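Soup at Our House: How Family Meals Changed in Urkport
Home and Community Studies, final project report
7 May 2018

Why I picked this topic

My family eats soup almost every night in winter, and I always thought everybody did. Then in February I had dinner at a friend's place and there was no soup at all, just one big dish in the middle and everyone reaching in! That got me wondering when people in Urkport started eating the way they do now, and I've been hooked on the question ever since.

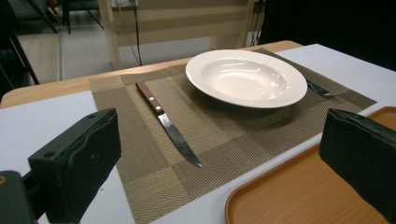 A soup plate and knife on a woven placemat.

The old Tóth bakery building has a box of community cookbooks going back decades, and they let me read through the whole thing. The oldest one has almost 60 recipes for soup and only a handful for anything you could eat with your hands. My favorite is a sour cherry soup served cold - I made it twice and my brother finished both pots.

What I asked and who I asked

I wrote a survey with eight questions and left paper copies at the library and the Predis grocery on the corner. I printed 200 and got 100 back, so half, and I was thrilled with that. People wrote long notes in the margins. One person drew a map of where each kid had to sit.

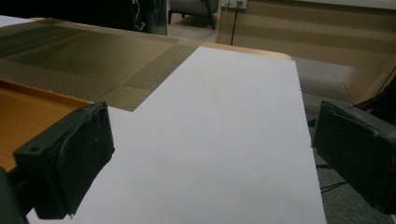
Findings

Older people remembered the first course best. Most of them grew up with soup first, then the main dish, and you did not leave the table in between. People closer to my age mostly said they eat one course, often at different times from their parents. Sunday was the big exception. Even families who hardly cook during the week said they sit down together then, and a lot of them still start with soup.

I also asked about dishes. Many people said they own deep plates that belonged to a grandparent and only come out for holidays.
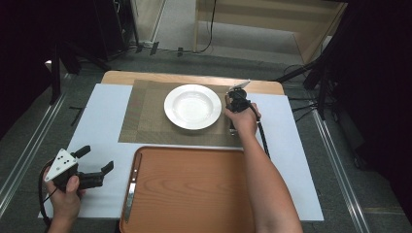
A few have switched to bowls because they stack better in a small cupboard. The Fluvetti apartments came up a lot in those answers, as the kitchens there are tiny.

What I would change

My question about "family dinner" was too vague. Some people counted takeout on the couch and some didn't, so I couldn't really compare those answers. I would also like to ask about breakfast, which I left out completely. I still have four cookbooks to read and I'm starting with the one that has gravy on the cover.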